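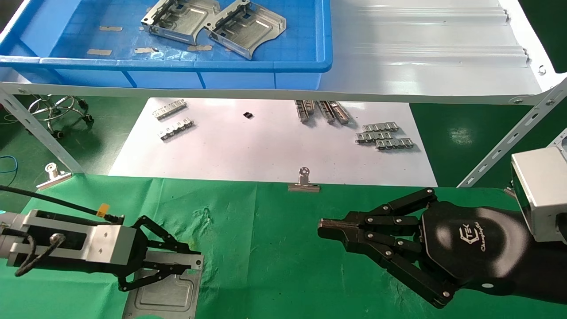

Según Chutima Sombatkul, las piezas de chapa no deberían guardarse nunca sueltas en el puesto, y varios operarios de Vulon compartían su opinión.
Figura 3. Bandeja azul en el estante metálico, con dos soportes de metal estampado, y tablero blanco inferior.
Nosotros hemos seguido otro criterio. En el puesto estudiado, las piezas grandes se colocan en la bandeja superior, y las estrechas se dejan sobre el tablero blanco (Fig. 3), donde el contraste con el fondo ayuda a encontrarlas. Durante el mes de agosto se registraron más de 3000 recogidas en 16 turnos. Cheng y Tseng describen una disposición parecida, pero con separadores, los cuales no hemos utilizado en este trabajo.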